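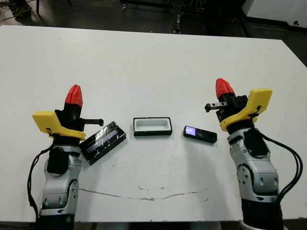 Notes on timestamps, lock ordering and a planner that was too patient

I have been rewriting the control stack for the two-arm bench since January, and most of the work so far has been about time. Arm kinematics were fine from the start. The old stack ran perception, planning and both arm controllers in one process, with one loop and one clock, and it held up until we wanted the arms to do different things at once. The new one is split into four processes that talk over a message layer called Trosum. This post covers what changed and what broke.

The task is small. There is a tray, a handheld device and a box under shiny film, and the arms have to get the device into the tray and deal with the box. Everything is within reach of at least one arm, and the middle of the table is within reach of both, so the middle is where the software problems are.

Process layout

Mitlow is the perception node. It takes the head camera stream and publishes object poses in the table frame. Postma is the planner. It consumes poses and emits joint trajectories for each arm. Each arm then has its own controller process, which accepts a trajectory, interpolates it and streams setpoints. Trosum carries everything in between.

In the old single-process version a pose was valid for the loop iteration that produced it, and we never needed to say so. Once Mitlow and Postma were separate, a pose had an age, and the planner had no opinion about age. It used whatever was in the mailbox. On a static table that works. With an arm moving through the view it does not, since the estimate for a half-hidden object drifts toward whatever part of it is still showing.

The first fix was to stamp every pose at image capture. We had been stamping at publish time, which hid the inference delay completely. With capture stamps in place I could finally plot pose age at the moment the planner read it. The median was fine and the worst case was 556 ms. Nearly all of the bad samples came from one cause: Mitlow's outbound queue had a depth of 16, and when the planner was busy it came back and read the oldest message first.

The queue depth is now 2. The planner drains it, keeps the newest entry, and rejects anything older than 110 ms. When it rejects a pose it asks for a fresh one and holds the current trajectory. The hold matters. My first version canceled the trajectory on a stale pose, and the arm stuttered every time something crossed the camera view.

Reflective surfaces

The shiny box gets its own section because it used up most of a month. Mitlow fits a rectangle to each segmented region and takes the yaw from the long axis. For matte objects the yaw is stable. Under plastic film the highlights move when the arms move, the segmentation eats into the highlight, and the rectangle rotates to match. The position barely changes. The yaw swings.

I tried three things. Masking saturated pixels made the edge worse, because the highlight often touches the edge. Averaging yaw over a window worked but added delay, and I had just finished removing delay. What stayed in is a per-object yaw prior with a gate: if the new yaw disagrees with the prior by more than a threshold, and the centroid has not moved, Mitlow keeps the prior and raises the published covariance. Postma already reads the covariance to choose its approach distance, so the rest followed without planner changes.

The lit screen on the handheld has a related problem. Auto exposure reacts to it slightly, and the segmentation boundary of a black case moves by a pixel or so. I locked the exposure and stopped thinking about it.

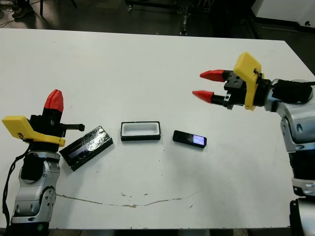 Sharing the middle

The workspace is divided into three regions: left, right and shared. Left and right belong to their arms. The shared region covers the tray and a margin on each side, and an arm needs a lease from Postma before any link enters it. A lease has an owner, a start time and an expiry.

I resisted leases at first and tried joint planning for both arms in one configuration space. It gives nicer motion. It also means that a replan for one arm is a replan for both, and a late pose on the left can stop the right arm for no physical reason. With leases the arms are independent most of the time. They wait more than they strictly have to, and the logs are readable.

Two bugs from this part are worth writing down.

The first was a plain deadlock. Each arm could request the shared region and its own gripper action as separate resources, and the handover step requested them in opposite orders depending on which arm went first. I knew about lock ordering and wrote it anyway. Resources now have a fixed global order and the request function refuses anything out of sequence.

The second was slower to find. A lease expired while its owner was still inside the region, because the trajectory had been time-stretched by the controller after a velocity limit kicked in. Postma saw an expired lease and granted the region to the other arm. The controller's own distance check caught it and stopped both. Expiry is now only a request to leave. The region is released when forward kinematics on the measured joint positions says every link is out - commanded positions are not used for this at all.

Logging and replay

The tool I would keep if I had to throw away everything else is Osby, the replay runner. It reads a Trosum log and feeds it back to any one process in recorded order, with a simulated clock. Both bugs above were reproduced in Osby before I touched the fix, and both logs are in the regression set.

Making replay deterministic took a few rules. No process reads the system clock directly. Random seeds for the sampler go in the log header. Messages with equal timestamps are ordered by sender name, which is arbitrary but stable. Mitlow is still not bit-exact between machines, so its tests compare poses within a tolerance and Postma's tests start from recorded poses.

Still open

Lease requests have no priority, so an arm doing a long approach can keep a short one waiting. The gripper geometry is a config file loaded separately by the planner and the controllers, and the two copies have already disagreed once. The collision model treats the cables as a fixed cylinder behind the wrist, which is conservative in some poses and optimistic in others. I will do the config file next since it is an afternoon of work. The cable model will have to wait until I have a better idea than a bigger cylinder.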